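Bastby Match Scoreboard — Set-up Guide

Section 4. Setting up a two-leg tie

Revised 05/11/2021. Applies to the Sotar control unit with the June firmware or newer.

Before you begin, enter both clubs in the team list (see Section 3). A tie can't be created with a team that has no short name.

1. Switch on the control unit and wait for the home screen. Press MENU, then choose Competitions.

2. Choose New tie, then Two legs. Pick the home team for the first leg. The unit swaps the teams for the second leg on its own.

3. Type the names of the grounds. Names longer than the line will scroll on the board — Colombo Park fits, Pridiretti Municipal Ground does not.

4. Set the length of each half. The board is set to 40 minutes for youth games when it leaves the factory. Change this for adult matches.

5. Choose how a level tie is settled: extra time, penalties, or away goals. Check the rules of your competition first.

Caution: The tie-break setting locks when the first leg kicks off. To change it later you must delete the tie and enter both results again.

4.1 Entering the first-leg score

1. Open the tie and choose Leg 1, then Final score.

2. Key in the goals for each side and press OK. The aggregate line appears on the board when Leg 2 is opened.

3. Add scorers if you want them shown at halftime. Each team can list up to 7.

Note: The unit stores 400 results. When the memory is full, the oldest result is removed. Copy the season to a memory stick before then.

4. Press SAVE and wait for the beep before you switch off.

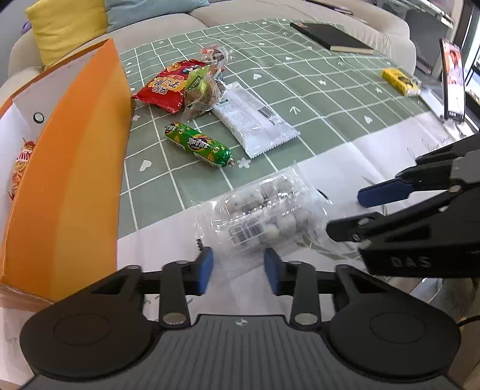

4.2 Checking the board before kickoff

1. Run Test, All segments. Every digit should show 8.

2. Stand at the far touchline and read the aggregate line. If it looks faint, raise the brightness one step at a time.

3. Press CLOCK RESET. The clock must read 00:00 in both windows.

Caution: Do not unplug the data cable while the clock is running. The board will hold the last time shown and the halves will no longer match.

If error 2000 appears, the board and the control unit are on different channels. See Section 6.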